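3.2 Table items and layout

Items were picked to look like the end of an ordinary breakfast. Plates, bowls, cups, fruit, a bottle. Nothing matched as a full set on purpose, most homes in the Mallen survey reported mixed tableware and we wanted the same. Colors kept plain, no patterns. Tabletop is white throughout, so pale dishes stand out less than dark ones (see 5.1 for what this did to the ratings).

Layouts came from the Larkico list, 41 in total, grouped by how crowded the table looks to a person walking up to it. Each layout was set by hand from a printed sheet. Small shifts between settings were allowed, a cup turned a little, a bowl nearer the edge. We did not correct these unless an item was off the sheet completly.
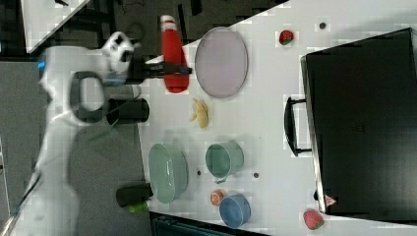 Figure 6. Tabletop layout with red bottle, lavender plate, banana, sage-green bowl and mug, small blue bowl, orange slice and black cups.

Tidying order was left open. The only fixed rule was that food goes before dishes, which follows the Ulavel guide and also what most people said they do at home. Open dishes (bowls, plates) were scored apart from upright ones (mugs, cups) since the two groups stack differently. A cup on its side counts as upright ware for scoring, it just takes an extra step before stacking. Bottles go in a group of their own.

Edge items got a seperate code. Anything touching the outer band of the table, 5 cm wide, was marked E on the sheet no matter what it was. Raters in the Pirihi pilot tended to name edge items first when asked what they would clear, even when a bigger dish sat in the middle. We kept the code for that reason. Fruit at the edge was marked E as well as F.

Clutter score runs 1 to 8. Low end is a plate and one cup, high end means no clear space left for a serving tray. Scores were given from the layout sheets, before any tidying, and not changed later. Two layouts with the same items can score differently, spacing matters more than the item list. Size of the dishes was not weighted here. A weighted version was tried on part of the set and is given in the appendix, sheet version 16 April 2022.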